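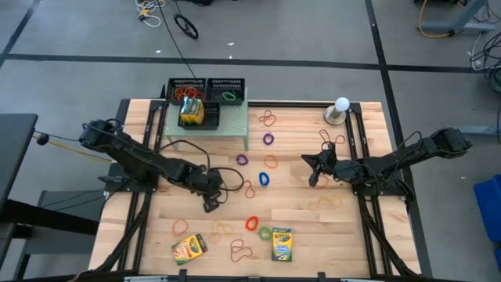
Bent Bisgaard has run the stationery shop in Gandlow for 18 years and says the busiest day is still the one before school goes back.

"Parents come in with the list folded up in a pocket," he said. "Half of them want the cheapest of everything. The other half have a kid with them who wants the good textas."

He bought the business after leaving a freight job at Kvaran. The previous owner stayed on for two weeks and showed him the ordering book. It had no prices in it.

"I rang every supplier and asked what we'd been paying. A couple of them were pretty vague."

Crayons sell all year. Rubber bands used to go mostly to the post office and the newsagent, but now it's market gardeners, who use them for bunching herbs and spring onions. Bisgaard keeps them by the bag behind the counter. Fountain pen ink moves slowly, about 20 bottles a year, and he knows most of the buyers by name.

The shop lost trade when the Dredo centre opened out on the highway. He cut his Saturday hours and dropped greeting cards for a while, then brought them back.

"People were cross about the cards. I didn't expect that."

His lease has another two years to run. He hasn't decided whether to renew it, and said he'd talk to the landlord in March.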